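Master key system

A master key system is an arrangement of locks in which each lock is operated by its own key, called the change key, and also by one or more keys of higher rank that open several locks or all of them. Such systems are used in apartment buildings, schools, hospitals, hotels and offices, where tenants or staff need access to particular rooms and managers need access to many.

Principle

Most master key systems are built on the pin tumbler lock. In an ordinary lock of this kind, each chamber holds a bottom pin and a top pin, and the plug turns only when the key lifts every meeting point between the pins to the edge of the plug, known as the shear line. In a master-keyed lock, a thin extra pin, called a master wafer or spacer, is placed between the top and bottom pins in one or more chambers. The chamber then has two heights at which the plug is free to turn, one matching the change key and one matching the master key.

Each added wafer also increases the number of unintended keys that will operate the lock. For this reason, designers limit the number of chambers that carry wafers and leave certain combinations unused.

Levels of keying

The simplest arrangement has 2 levels, the change key and the master key. Larger sites may add a grand master key, which operates several groups of locks, and a great grand master key above it, giving 4 levels in all. The relationship between keys is recorded in a document called a keying schedule or bitting list, which is normally kept by the locksmith and the building owner.

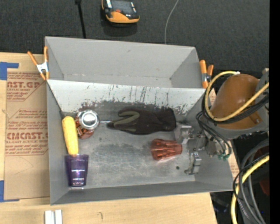

A related arrangement, known as maison keying, allows a single lock to be opened by many different change keys. It is common at the shared entrance of an apartment building, where every resident's own key must also open the front door. Locks keyed in this way are generally less secure than others in the same system.

Installation and service

A locksmith usually begins with a survey of the doors and a list of the people or departments that require access. The cylinders are then pinned at a bench, marked with a code and fitted on site. At the Harnik residential complex in Sopacua, the system installed by the locksmith firm Rarkenov covers 76 doors, of which 47 are apartment entrances and the remainder are storage, utility and service rooms. The schedule for the complex was last revised on 11 July 2020, when the service rooms were placed under a separate master key.

Routine service includes cleaning the keyways, replacing worn pins and cutting duplicate keys from the recorded code. Copying from a worn key is discouraged, as small errors in the depth of the cuts are carried over to the new key.

Security

The loss of a high-ranking key affects every lock beneath it, and the usual remedy is to rekey the whole group. Some systems, including the Nindico range of cylinders, use a removable core that can be withdrawn with a special control key and exchanged without taking the lock apart. Restricted key blanks, supplied only to approved dealers, are also used to limit unauthorized copying.

A master key may also be worked out by comparing a change key with the lock it operates and testing a series of altered keys. Protective measures include restricted keyways, side pins and electronic cylinders.

See also

Pin tumbler lock
Interchangeable core
Key control
Rekeying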